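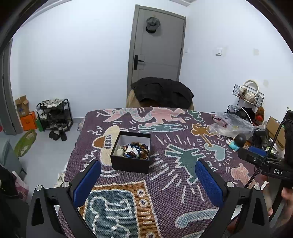
# Direro opens its jewelry sorting table to the public in September

FOR IMMEDIATE RELEASE

Hi, it's me again, the one-person press office (and also the founder, and also the person who sweeps up the beads). I have news! Starting in September, Direro is opening its back room to anyone who has a drawer, a shoebox or a biscuit tin full of old beaded jewelry and no idea what to do with it.

We're calling it the Lencho Table, after the street our first shop was on. You bring your beads, we clear you a spot, and you spend a couple of hours sorting, untangling and deciding what gets worn again and what gets taken apart for something new.

I started Direro with one box of beads, and I still do most of my thinking with a box in front of me. The black one on the purple cloth is a good example of how a session begins: dark blue next to amber, cream mixed in with brown and a bit of red, all in a heap, with a white petal-shaped ornament sitting on top. I love a heap like that. You tip your head, you spot a round brown loop over at the side, and suddenly you've got a plan for the whole afternoon.

People ask about the cloth more than they ask about the jewelry, so let me get that in early. Yes, it's the one with the cartoon creatures and the big television on it, and no, it isn't for sale. It's woven, it's loud, and beads don't roll on it the way they do on a bare tabletop. I'd choose it again tomorrow.

## How a session works

- Sessions run two hours, starting at 10 in the morning, with room for 8 people.
- The fee is $4, and that covers thread, clasps and a cup of tea.
- Bring your jewelry in any state. Knots are fine, single earrings are fine.
- Anything you don't want to take home can go in our swap box, and you're welcome to dig through what other people have left there.

I'll be at the table the whole time. I can restring a simple necklace while you wait, show you how to close a jump ring without scratching it, and tell you which pieces I'd leave exactly as they are — some old strands are better with their wobbles. What I can't do is value anything. If you think you've got something precious, please have it looked at before you bring it over and start snipping!

## Who's helping

Our neighbors at Jetora are lending us lamps for the darker months, and Astico is supplying the thread and clasps. Between us we've put aside 2000 loose beads for people who need a few extras to finish a piece, mostly browns and creams, with a decent handful of blue.

## Booking and press

Places can be booked at the Direro counter or by phone during shop hours. Reporters and bloggers are very welcome to sit in on a session, and I'd much prefer it if you brought something to sort. Please let me know ahead of time so I can save you a chair.

Direro repairs, restrings and sells secondhand beaded jewelry from a small shop with an even smaller back room.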